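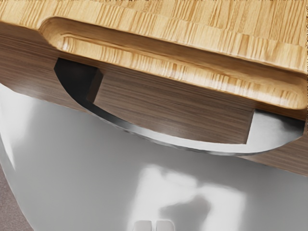
Section 4. Setting up your Alten grain mill and grinding the first batch

So the box is open, the packing is all over the floor, and you've got a heavy gray motor base, a hopper, two stones and a bag of bits. Good! I'm Mircea Chiriac and I've been putting these mills together and fixing them at Domico for years, so I wrote this part of the manual the way I'd tell it to you over the phone. Plan on 70 minutes the first time, including the test grind and a bit of swearing at the retaining ring.

You'll need the 4 mm hex key from the bag, a dry pastry brush, a big bowl and a pound of plain white rice. The cheap kind is fine.

CAUTION: Keep the mill unplugged until step 6. The switch on the base is easy to bump with your elbow, and I have the scar.

1. Pick the spot first. The base is heavier than it looks and you won't want to haul it around once it's full of wheat. Leave a hand's width behind it for the vent, and keep it away from the kettle.

2. Stand the base on its four rubber feet and give it a push. If it rocks, turn the front left foot, which is the only one that adjusts, until it stops.

3. Drop the lower stone onto the spindle with the grooves facing up. It should settle with a dull little clunk. If it sits crooked, lift it straight off and try again - don't tap it down with anything.

4. Set the upper stone in its carrier, grooves facing down, and thread the retaining ring on by hand. It starts counterclockwise, the opposite of what your wrist expects (I still get it wrong before coffee). Snug is plenty. Now is also the time to find a home for the hex key and the brush. Mine live in the drawer right under the mill, and I haven't lost a key since February.

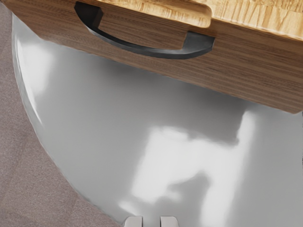

5. Push the hopper down over the carrier and turn it until the arrow points at the 9 on the dial. That's the coarsest setting, and it's where you want to be for rice.

6. Put the bowl under the spout, plug the mill in and switch it on empty for a second or two. You should hear a steady hum. A light ticking means the stones are just touching, so go back to step 5 and check the arrow. A loud scrape means switch it off right away and reseat the lower stone.

7. With the motor running, pour in half the rice. Let it go all the way through, then turn the dial down to 6 and run the other half. The flour will come out grayish at first and that's only stone dust. Throw all of it away, please, and don't feed it to the chickens either.

NOTE: Always turn the dial while the motor is running. If you crank it finer with grain sitting between the stones and the motor off, it'll jam, and then you get to take the whole thing apart and meet the retaining ring again.

8. Switch off, unplug, and brush out the chamber. No water, ever, not even a damp cloth on the stones.

Now you can grind something you'd eat. I like hard red wheat for bread, one notch finer than the rice, and I let the flour cool in the bowl with a towel over it before I bag it up. If you bought the older Fenis hopper secondhand, it fits this base too, but the lid is loose and you'll be wiping flour off everything.

Related sections
Section 3. What's in the box
Section 5. Choosing grain, and what not to grind
Section 6. Cleaning and dressing the stones
Using the Voß flake attachment
Spare parts and repairs at Domico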